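Search this diary
Search
Go

Wednesday, late, and I ought to be in bed, but the kettle has only just boiled and if I don't write things down the same day I never do.

I have been meaning to sort out the play kitchen things since the clocks changed. They live in 2 big bags on top of the wardrobe, and every time the little ones come they are tipped out over the carpet and then shovelled back in any old how, so that the toy food is all mixed up with real kitchen things I gave up for the cause years ago. Today I had a clear afternoon, the rain was coming down sideways, and I thought, right, it's now or never.

I did the soft things first. I do love the soft things. I know the grown-up view is that they gather dust (they do) and that you can't wash them properly (you can, in a pillowcase, on the cool programme, and then a day on the airer), but no child has ever been hurt by being hit over the head with a felt tomato, and that counts for a good deal in this family. The hard plastic fruit from Pokadach went to the charity shop last spring after the business with the banana and I haven't missed it once.

Then there were the real things, which are always the favourites. You can spend whatever you like on a toy cooker with knobs that click, and they will walk straight past it to get at something with holes in it. My mother was just the same about us. She had a recipe book from 1946 with hardly anything in it but ways of making do, and she let us "cook" from it at the back step with gravel and dock leaves, and whichever of us got the sieve was in charge for the morning.
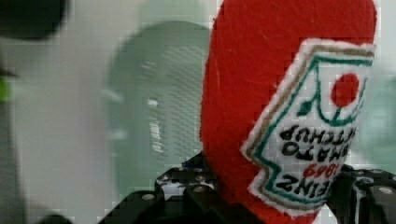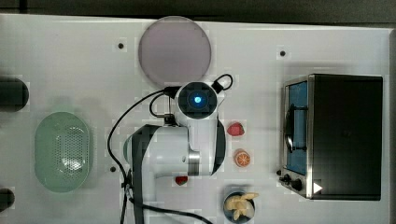 The plush ketchup first, and then the pale green colander.

I have decided the ketchup stays, whatever else goes. Rizwan rang while I was in the thick of it and I asked him what he thought, because he has three of his own and strong views about clutter. He said keep anything they ask for by name and let the rest go. I thought that was very sensible, and then he spoilt it by telling me he still has all his old football stickers in a tin - 124 of them, and he knows because he had them out again at the weekend! So much for strong views. We were on the phone for the best part of an hour and my tea went stone cold.

The colander stays too. It is a nice light one that small hands can manage, and it does for a helmet, a boat, a washing-up bowl and a bed for the rabbit. I did wonder about taking it back for the real kitchen, as the metal one has a wobbly foot and tipped half my potatoes into the sink on Sunday, but it would be mean to take it away now. I shall look for another when I'm next in Vallejo's, if they haven't moved everything round again.

By four o'clock I had it all in heaps. One heap to keep, one for Eustaquio to take along to the playgroup, and one I kept walking round and not looking at, which was the things with a bit of history to them. The knitted fried egg is in there. So is the wooden spoon with the face drawn on, although the face has nearly worn away and only the smile is left. I put those in the Dramska biscuit tin in the end and the tin has gone on the bedroom shelf, where it can wait until I'm feeling firmer.

Eustaquio came for his heap just after five and stopped for soup. He says the playgroup are up to 21 children now and they get through pretend dinners at a terrible rate, so he was very glad of it all. He also said he'd have a look at the hinge on the larder door, and he did look at it, for quite a time, and then had a second bowl of soup. I'm fond of him. The hinge can wait.

My knees are telling me all about the carpet. Tomorrow I must find a proper box for the keeping heap, something with a lid, and ring Arnard about the gutter before it brings the wall down. Bed now, and the hot water bottle.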